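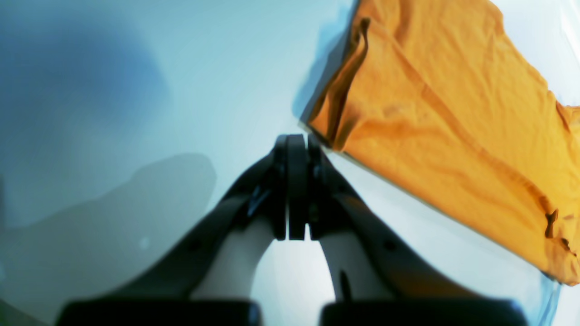 The Berero gripper, fingers shut, with the orange cloth on the table.

Workshop notes: the shirt-folding arm

Readers who have followed this column since February will know I didn't vote for the folding arm. I thought the bench space should go to the lathe, and I still look at that corner with some longing. But the arm is being built, members are paying for it, and I was asked to go along for an evening and write it up fairly. So I'll try.

The idea is Cheuk-hei Chuang's. He wants an arm that can take a T-shirt off a table, fold it and put it on a pile, and he wants it made from parts that any member could buy or print at home. The arm itself is a second-hand Veker. The gripper is the Berero design, altered by Sum-yee Shek, who has redrawn the fingertips so many times that the file names have stopped making sense. A small camera rides at the wrist. The bill so far stands at 563 pounds, against the 400 we were promised at the outset, and that leaves out the Serell power supply that went pop in its first week.

I asked why anyone would pay 563 pounds to fold a T-shirt. Cheuk-hei said it was a fair question and went back to his laptop.

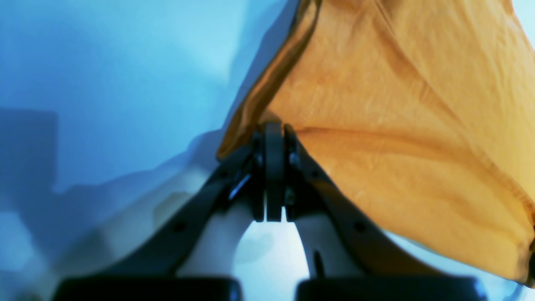 Cloth is a horrible thing to hand to a machine. A box has corners and stays where you left it, but a shirt changes shape every time you touch it, and the arm has to decide afresh what it's looking at. Sum-yee told me the gripping is the easier half. Her trouble is picking up one layer when there are two, or two when there's one, and a wrist camera gives you a very close view of some fabric and not much idea of which end of the shirt you've got. A bright colour against a pale surface helps, she says. I pointed out that most of my laundry is navy.

They keep a log of every try. It had reached 1,348 lines when I looked, each with a note, and plenty of the notes just say "no". To be fair to them, they do write the failures down. I've seen projects in this building that only remember the good days.

What they don't yet have is a fold. They have grips, lifts, drags and one thing Cheuk-hei calls a half fold, which I'd call a crumple with good intentions. The present target is 20 clean folds in a row, same shirt, no hands. I asked when. Sum-yee said the spring, and Cheuk-hei said sooner, and they looked at each other.

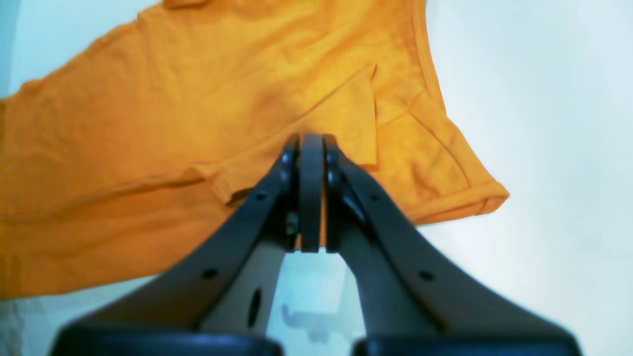

The seams are the next job. If the software can learn to pick out a hem or a sleeve edge, the arm might be able to work out how the shirt is lying before it grabs anything. They've been trying a free package called Fu for this, and opinion is divided. It's quick, but it will also call a crease a seam quite happily, and there are a lot of creases in a T-shirt.

My own view hasn't moved far. I can fold a shirt myself, badly, in a few seconds, and I don't need a mains socket. Still, the fingertips are a tidy piece of work, and Sum-yee says anyone who wants the drawings for their own project can have them – ask her for the latest set, and check that it is the latest.

The pair are at the back bench most evenings from seven. They could use old T-shirts in any size, washed please, and someone who knows about tidy cable runs. The lathe fund is also still open.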